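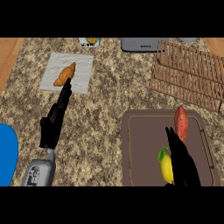 Croissant on a paper towel, granite countertop.

Gramley Private Clients - Family Trust Account FAQ
Last updated October 2, 2019

Who can open a family trust account?
Any client with a signed trust deed and at least one trustee over the age of 21. Corporate trustees must also send a copy of their license.

What is the minimum opening balance?
There is no minimum in the first year. After that, accounts holding under $500 are moved to the standard savings rate.

How long does review take?
Allow 11 business days from the date we receive a complete file. Files with a foreign trustee go to Guadalupe Camacho's desk and may take up to 30.

Can a beneficiary see the account online?
Yes, with read-only access. A trustee must submit Form 42 for each beneficiary. Access for minors is not available.

How do I replace a trustee?
Send the deed of appointment and the outgoing trustee's resignation. If the trustee has died, send the death certificate instead. Payments are held until the new signature is on file - standing orders included.

Are statements sent by mail?
Quarterly, to the lead trustee only. Extra copies can be downloaded from the Documents tab.

What happens to accounts opened through Brurnow?
They keep their account numbers. Old Brurnow checks will be accepted until the end of November.

Who do I contact about tax forms?
Rui Leitão, Trust Reporting. Please quote the account number in the subject line. We do not give tax advice.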